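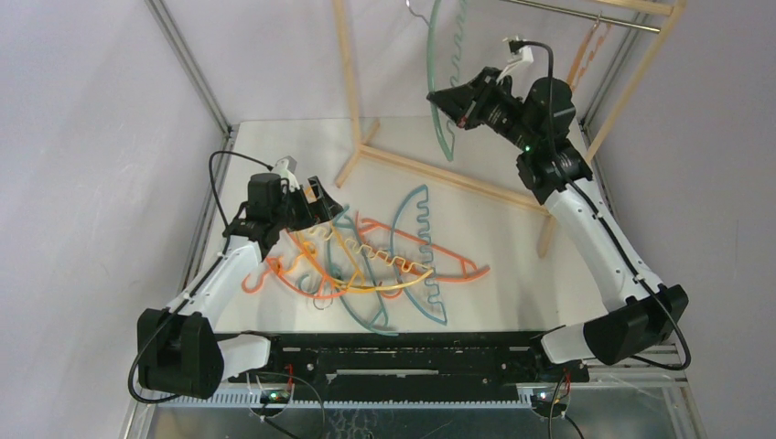
Clothing exchange moves to bigger hall after busy February

04/04/2021

A clothing exchange that began in a church porch will move to the Rullard Community Hall this month, after its February session drew more people than the old space could hold.

The Rullard Clothing Exchange lets people bring in clothes they no longer wear and take home others at no charge. Organiser Kathleen Mulligan said some 400 garments changed hands in February, the most in a single session since the exchange started.

"We had people waiting outside with bags while others were trying to get out the door," she said. "It was good to see, but it couldn't go on like that. We had racks in the kitchen."

The new venue has a main room, a side room that will be used for trying things on, and a ramp at the rear entrance. The hall has agreed to charge the group $200 a session, which will be paid from a donation tin and a small grant from Zedden Dry Cleaning on the main street.

Under the new arrangement, clothes can be dropped off the evening before each session so they can be sorted and hung by size. Until now, most of the sorting was done while people were already looking through the piles.

Aishwarya Lobo, who looks after the children's section, said school uniforms were asked for more than anything else.

"Winter jumpers and the grey trousers go first," Ms Lobo said. "Kids grow out of them in a term and there's still plenty of wear left. If you've got a bag of them in the garage, we'd love to have it."

The children's section will take up one full side of the main room. Shoes will be accepted for the first time, as long as they are clean and in pairs. Underwear, swimwear and anything with broken zips will still be turned away, along with pillows and doonas, which the group has no room to store.

Mairéad Moriarty has brought clothes to the exchange since the early sessions and said she had come away with a wool coat, two work shirts and a dress for her niece's wedding.

"The coat would have cost me a week's groceries new," she said. "I took in the sleeves a bit and it's the best one I've owned."

A mending table will also return at the new hall. It is run by Candela Herrero, a dressmaker with a workroom in Nic Aodha Lane, who will replace buttons and fix simple hems while people wait. Larger jobs will not be taken on the day, though Ms Herrero said she was happy to show people how to do them at home.

"Most of what I see is a seam that's let go," she said. "Ten minutes and a needle. People have been told to throw those things out, and they don't need to."

Clothes left over at the end of each session had been going to a charity shop in the next town, but that shop stopped taking donations over summer when its storeroom filled up. The exchange will instead keep good items for the next session and send worn cotton to Widasov, a rag merchant that cuts it into cleaning cloths for workshops.

The group is short of hangers, in particular small ones for children's clothes and the kind with clips for skirts and trousers. Plastic, wire and wooden hangers are all welcome and can be left in the tub inside the hall's front door. It could also use a full-length mirror and a second steamer.

Sessions at the Rullard Community Hall will run once a month from 10 am until 2 pm. Entry is free and there is no need to bring clothes in order to take some home — a rule Ms Mulligan said would stay as it is.

Parking is limited at the front of the hall, and drivers are asked to use the gravel area behind the tennis courts. Anyone wanting to help with sorting can leave their name at the hall office.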